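手首カメラでビンの縁を検出できない(部内競技の棚出し課題)

Akua Kyei
22/5/23

大学のロボットサークルで棚出し課題を担当しています。ステンレスの棚から青い樹脂ビンを引き出し、隣の台に置くまでが1試行です。アームはGrunton、ハンドはProdicoの平行2指、検出は色抽出と直線検出の組み合わせで、学習モデルは使っていません。

棚の外側から見たときはビンの前縁を安定して取れます。ところが手先を棚の中に入れると、縁の候補が急に増えて把持点が決まりません。露光時間を800マイクロ秒に固定しても変化なし。49試行のログを見ると、失敗はほぼ全部この段階です。指は開いたまま進入させています。 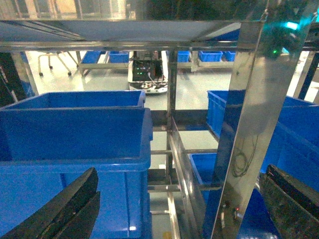
Dela Addo 反射だと思います。鏡面の金属は隣のビンの青を拾うので、色抽出だけでは実物と区別できません。HSVのしきい値を詰めても解決しないはずです。うちの班では次の手順に変えました。

棚の手前で一度停止し、そこで縁を検出して棚座標系に変換する。進入中は検出を止め、保存した座標だけで動かす。接触の直前に距離センサで奥行きだけ補正する。

棚の支柱の位置は既知なので、支柱に重なる画素をマスクするのも有効です。ただしハンドアイ校正の誤差が3ミリを超えるとマスクがずれて逆効果になります。先に校正を確認してください。奥にも同色のビンがある場合は、奥行きの上限も必ず設定すること。

Zallel
偏光フィルタを付ければ終わりでは。

Dela Addo
金属面の反射は偏光フィルタではあまり落ちません。樹脂の光沢には多少効きます。

Amissah
照明も見直したほうがいい。天井灯だけだと床や棚板の映り込みが時間帯で変わる。あと、指自体が画角に入るなら固定マスクを作ること。開き幅ごとに2枚用意して切り替えれば足りる。動作中の幅が連続で変わるなら、関節値から描画するしかない。

Akua Kyei
ありがとうございます。校正をやり直してから、手前停止の方式を試します。支柱のマスクは棚のCADデータから作る予定です。フィルタは手元にないので保留にします。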